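Towel folding passes the halfway mark at Sketdale

By the Makdale newsletter desk
May 2023

The cloth handling work at our Sketdale site has been running since November, and the set of recorded examples now stands at 3237. Each one is a short run in which an operator steers the arm through part of a fold while the wrist camera and the joint readings are saved together. The learning system is trained on those runs and then tries the same job without the operator.

The project started with napkins and pillowcases, which are thin and lie flat. Towels came next, and they have taken more time than planned. Terry cloth is thick, it springs back when a fold is let go, and a hem can look much the same from the front as from the back. A napkin run lasts 23 seconds on average. A towel run can take 90, and many are stopped early and started over.

Operators work in pairs. One steers and the other resets the cloth, checks that the recording has started, and types a short label when the run is over. The labels are kept simple: grasp, lift, lay down, smooth, let go. Anything that doesn't fit goes in a free text box, and the box gets used a lot with towels. The pair trades places after each batch so that no one operator's habits take over the set. That was a problem in the winter, when nearly all the pillowcase runs had been steered by the same two hands and the system copied a small wrist turn that served no purpose.

The grasp is the part that gets the most attention. Operators are asked to take hold of a single layer where they can, close to a hem, and to keep the fingers straight while closing. If the fingers catch two layers the run is still saved, but it gets its own label. Those runs are useful later, when the system has to learn to tell one layer from two by what the wrist camera sees.

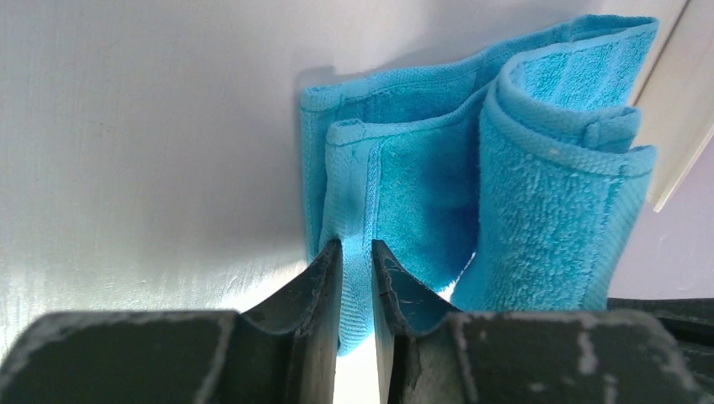

Harawira wrote in after the last issue to say that we throw away too little. In Harawira's view, a slow or clumsy run teaches the system to be slow and clumsy, and a smaller set of clean runs would do more good than a large mixed one. The same note asked if anyone had compared the two.

We have, on a small scale. The team trained one version on everything and another on clean runs only. The clean version folded faster when the towel started out neatly placed. When the towel was bunched up or turned over, it often stopped with the cloth in its grip and did not recover. The mixed version was slower but got out of trouble more often. For now the plan is to keep both kinds and give the clean runs more weight in training. The comparison will be repeated when the towel set is larger.

Two changes are coming this summer. The Nutell labeling tool will be updated so that a label can be fixed after a batch is closed – at present a wrong label means a request to the data team and a wait. The towel set will also get 5 new fabrics, among them a waffle weave and a heavy bath sheet. Operators should expect the first batches with the bath sheet to go slowly, and should not rush them to meet the usual count.

Staff from other teams who would like to try steering can sign up for a half-day session at Sketdale. Training runs from new operators are stored apart from the main set and are only added after a review. Sign-up is through the site office, and short sleeves or rolled cuffs are required at the arm.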